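How to check a family story against the town records

Every family in Cakden descends from the founder, if you believe the families. I don't, and you shouldn't until you have seen paper.

Start with the oldest relative you can prove. Write down the name, the parish and the source. "Grandma said" is a source, but a weak one.

Next, ask for the tax roll. The Cakden roll lists 436 households, and the clerk spelled by ear. Look for Ruchti under every spelling you can stand.

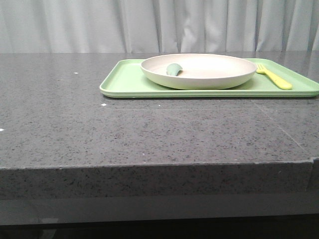 Gray countertop and pale curtain.

Then compare the roll with the burial register. You want two records made by different hands. Four online trees that all copy Musyoka Mugo's 40-page pamphlet count as one source — and he gives no footnotes.
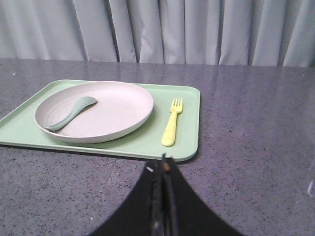 Heirlooms come last, and they prove less than people hope. A engraved cup may have been bought secondhand, and a crest may have come from a catalog. Ask what the thing would tell you without the story attached. A plain off-white plate with no name on it, like the one on the mint green tray, tells you nothing about who your people were. Note the object, note who told the story, and go back to the register.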